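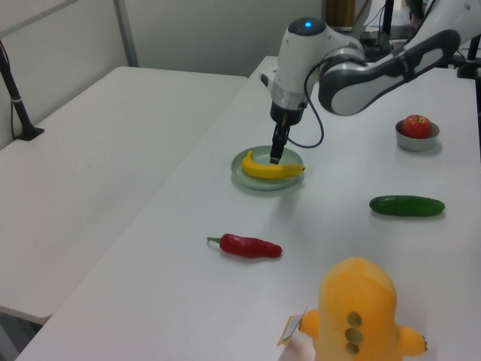
Soltham Learning Services: Kitchen and Table List

From: Tài Tôn
To: Kitchen and Table List
Subject: Re: Produce set, table layout for the fall vocabulary sessions

Dear colleagues,

Thank you to the Hetby site for the message received on Tuesday, which is quoted in part below. Several other sites have raised similar points, and I am replying to the full list so that everyone works from the same answer.

> We have unpacked the produce set and would like to confirm the
> layout before our first group meets. The old sheet shows all of
> the items on a tray, and we no longer have the tray. It also
> does not say whether the banana begins on the plate or next to
> it. Our instructors have been doing it both ways.
>
> Second, the apple rolls. May we keep it in the bowl for the
> entire session, or is the bowl meant to be used for the pepper
> as well?
>
> Last, may we use the blue tablecloth from the Namby room?
>
> Hetby site, Room 3

The tray has been withdrawn and will not be replaced. Sites that still have one may keep it for storage. It should not be placed on the table during a session, as learners have tended to treat it as one of the words to be learned.

The standard set is now the banana, the apple, the cucumber and the red chili pepper, together with one round plate in pale green and one small bowl. Please do not add items from other sets. The Vương site asked whether a lemon might be included, and the answer for this term is no. The yellow of the lemon and the yellow of the banana caused some confusion in the color exercises last spring, and the printed cards have been prepared without it.

Regarding the banana, both positions are correct, but they belong to different parts of the session. It begins on the bare tabletop. Learners name it, name its color, and describe where it is in relation to the plate ("next to," "behind," "in front of"). It is placed on the plate only when the group reaches "on" and "off." Instructors who begin with the banana on the plate lose the first half of the exercise and will need to return to it.

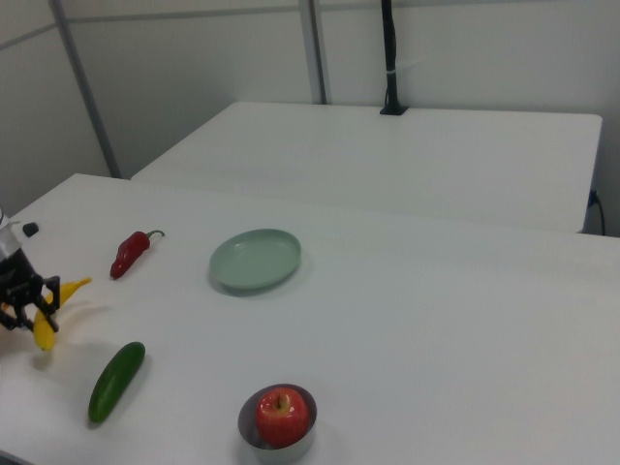
PLACEMENT OF ITEMS

The plate should be set down first, within easy reach of the learner, and the other items arranged loosely on the table with clear space between them. They do not need to form a row. A row encourages learners to recite the words in order, and we would prefer that they look at each item before naming it. The cucumber and the pepper may point in any direction, and instructors are welcome to turn them between rounds.

The apple stays in the bowl. It is there for the word "in," and moving the pepper into the bowl beside it makes the question harder to answer clearly. If a learner takes the apple out in order to show "out," that is a good response and should be acknowledged before the apple is returned.

The color exercise relies on the apple and the pepper both being red. Please do not substitute a green apple, even when one is available. The question "What else is red?" appears on the cards and has no answer without the pair. The cucumber is listed on the cards as "dark green" and the plate as "light green," and learners at the second level are expected to tell the two apart.

With respect to the tablecloth, we ask that sites use a plain white surface. The blue cloth from the Namby room is patterned along the hem and should be kept for the place-setting sessions. A bare white table is preferred to a white cloth, which wrinkles and catches on the bowl.

CLEARING THE PLATE

Each round ends with the plate clear and the banana put away. The remaining items stay on the table while the instructor asks what is missing. This portion of the session was left off the earlier sheet in error, and some sites have been ending the round too soon. Allow learners time to look over the table before accepting an answer. 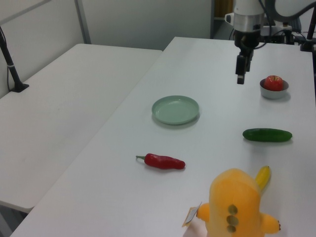
If the first answer offered is incorrect, ask the learner to name the items that remain, and then repeat the question. Instructors should avoid pointing to the plate, which gives the answer away to anyone who remembers the earlier rounds. A learner who answers with a full sentence ("The banana is missing") may be invited to lead the next round and choose the item to be put away.

REPLACEMENTS AND STORAGE

Each site may spend up to $100 per term on replacements for the produce set. Requests should be sent to the Soltham office under supply code 959, with the name of the site and the item needed. Plates and bowls are held in stock at Soltham and are not charged to the site. Please specify the pale green plate by color. The white plate still in some cupboards is difficult to see against a white table and should be returned with the next delivery.

At the close of the day the items should be wiped, dried and placed in the lidded box, with the bowl at the bottom. The plate is stored separately, in its sleeve, on the shelf above. The cards are to be kept with the box and not in the instructor's folder.

The revised layout sheet is form 1375. It replaces all earlier versions, including the one with the tray, and printed copies will go out to Hetby, Namby and Vương with the September supplies. Sites that wish to begin sooner may follow this message until the copies arrive.

Questions concerning the cards, as opposed to the table, should be sent to me directly and not to the list.

Respectfully,

Tài Tôn
Materials and Room Standards
Soltham Learning Services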